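Vanby 양팔 작업대 조립 및 설정 안내서

4장. 손목 카메라와 그리퍼 설정

4.1 적용 범위

이 장은 공용 작업장에서 조립한 Vanby 양팔 키트(팔 2대, 평행 그리퍼 2개, 손목 카메라 2개)를 대상으로 한다. 프레임 조립과 모터 ID 부여는 3장에서 끝난 것으로 본다. 제어 보드는 Jorker 보드 2판을 기준으로 하며, 1판은 커넥터 배열이 다르므로 부록 B의 핀 표를 먼저 확인한다.

4.2 준비물

육각 렌치 2 mm, 2.5 mm
M3×8 볼트 8개, M3×12 볼트 4개
손목 카메라 브래킷(왼쪽, 오른쪽 각 1개)
USB 케이블, 길이 900 mm 이상
케이블 타이, 나선형 튜브
나사 고정제(중강도)

주의: 나사 고정제는 금속끼리 맞물리는 곳에만 바른다. 출력 부품에 닿으면 나사 구멍 주변이 갈라질 수 있다.

4.3 그리퍼 손가락 장착

1. 전원을 끄고 모터 커넥터를 분리한다.
2. 그리퍼 본체의 슬라이드를 손으로 끝까지 벌린다. 중간에 걸리면 레일에 남은 서포트 조각을 제거한다.
3. 왼쪽 손가락을 슬라이드에 얹고 M3×8 볼트 2개를 가볍게 조인다. 오른쪽도 같은 방법으로 장착한다.
4. 슬라이드를 손으로 닫아 손가락 끝이 서로 맞는지 본다. 어긋나면 볼트를 반 바퀴 풀고 맞춘 다음 다시 조인다.
5. 커넥터를 연결하고 전원을 켠다.
6. 설정 프로그램에서 '그리퍼 영점'을 실행한다. 손가락이 완전히 닫힌 위치의 엔코더 값이 영점으로 저장된다.
7. '열림 한계'에 1,995를 입력한다. 이보다 큰 값을 넣으면 슬라이드가 끝단에 부딪힌다.

참고: 손가락을 교체할 때마다 4번부터 7번까지 반복한다. 이전 영점은 자동으로 삭제되지 않으므로 목록에서 직접 지운다.

4.4 손목 카메라 장착

1. 브래킷을 손목 링크 위쪽 면에 대고 M3×12 볼트 2개로 고정한다. 좌우 브래킷은 대칭형이며 안쪽에 L, R 표시가 있다.
2. 카메라 모듈을 끼우고 렌즈를 손가락 쪽으로 향하게 한다.
3. 미리보기를 켜고, 그리퍼를 절반쯤 벌린 상태에서 두 손가락 끝이 모두 화면 안에 들어오도록 각도를 맞춘다.
4. 케이블을 나선형 튜브로 감싸고 팔꿈치 관절 앞에서 한 번 고정한다. 관절을 끝까지 굽혔을 때 케이블이 당겨지지 않아야 한다.
5. 노출을 '수동'으로 바꾸고 게인을 438로 설정한다. 자동 노출로 두면 밝은 물체가 들어올 때마다 화면 전체의 밝기가 변한다.

주의: 카메라 2개를 같은 USB 허브에 연결하지 않는다. 대역폭이 부족하면 한쪽 영상이 예고 없이 멈춘다. 제어 프로그램의 로그에는 이 상태가 '지연'으로만 표시된다.

4.5 파지력 설정

파지력은 모터 전류 제한값으로 조절한다. 단위는 mA이며 공장 초깃값은 800이다.

1. 설정 프로그램에서 '파지' 탭을 연다.
2. 전류 제한을 초깃값의 절반으로 낮춘다.
3. 시험용 물체를 손가락 사이에 대고 '닫기'를 누른다.
4. 물체를 가볍게 당겨 본다. 미끄러지면 제한값을 50씩 올리고 3번으로 돌아간다.
5. 미끄러지지 않는 값에 50을 더해 프로필로 저장한다. 프로필 이름은 물체별로 붙인다.

경고: 초깃값을 넘겨 장시간 쥐고 있으면 그리퍼 모터가 과열된다. 모터 덮개에 손을 대기 어려울 정도가 되면 전원을 끄고 식힌다.

4.6 양팔 동작 확인

한쪽 팔이 물체를 잡고 다른 쪽 팔이 그 위에서 움직이는 동작으로 파지력과 카메라를 함께 점검한다. 물과 세제는 쓰지 않는다. 깨지지 않는 접시와 마른 스펀지를 사용하고, 두 팔의 속도를 30 %로 제한한다.

1. 한쪽 그리퍼로 접시 테두리를 잡는다.
2. 다른 쪽 그리퍼로 스펀지를 잡고 접시 윗면에 가볍게 댄다.
3. 짧게 왕복하면서 접시를 잡은 쪽의 손목 영상을 녹화한다.
4. 녹화본을 한 프레임씩 넘기며 테두리가 손가락 사이에서 밀리는지 확인한다.

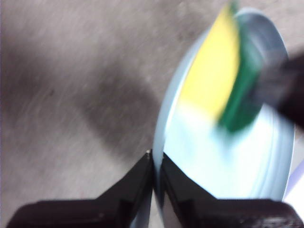 노출 시간은 파지력과 별도로 판정한다. 움직이는 물체가 번지더라도 손가락과 테두리가 만나는 위치를 읽을 수 있으면 파지 확인에는 쓸 수 있다. 노란색과 녹색 층으로 된 스펀지는 경계가 심하게 뭉개졌지만, 검은 손가락의 모서리는 그보다 또렷하고 접시 테두리를 양쪽에서 집은 위치도 구분된다. 접시 안쪽의 흰 반사처럼 밝은 영역이 넓으면 게인을 먼저 낮추고, 스펀지의 윤곽까지 필요하면 노출 시간을 줄인 뒤 조명을 보강한다.

참고: Zikville 작업장의 Elżbieta Makowska가 정리한 조명 배치표는 부록 D에 있다. 천장등 하나만 켜면 팔 그림자가 작업면에 넓게 생기므로 좌우에 보조등을 둔다.

4.7 이상 증상과 조치

접시가 손가락 사이에서 회전함: 손가락 안쪽 면의 먼지를 닦고 4.5의 4번부터 다시 한다.
닫힘 동작이 도중에 멈춤: 전류 제한이 너무 낮거나 영점이 어긋났다. 4.3의 6번을 다시 실행한다.
두 팔이 서로 닿음: 즉시 비상 정지를 누른다. 손목 브래킷의 볼트를 점검하고 작업 영역 경계를 20 mm씩 넓힌다.
한쪽 카메라만 색이 다름: 화이트 밸런스가 자동으로 남아 있다. 양쪽을 같은 수동값으로 맞춘다.

4.8 설정 저장

설정을 마치면 '내보내기'로 프로필을 저장하고 파일 이름에 작업대 번호를 넣는다. Brzozowska 컨트롤러를 함께 쓰는 경우에는 프로필을 불러온 뒤 좌우 팔의 포트 지정을 다시 확인한다. 포트 번호는 프로필에 저장되지 않는다.

팔의 관절 한계 설정은 5장에서 이어진다.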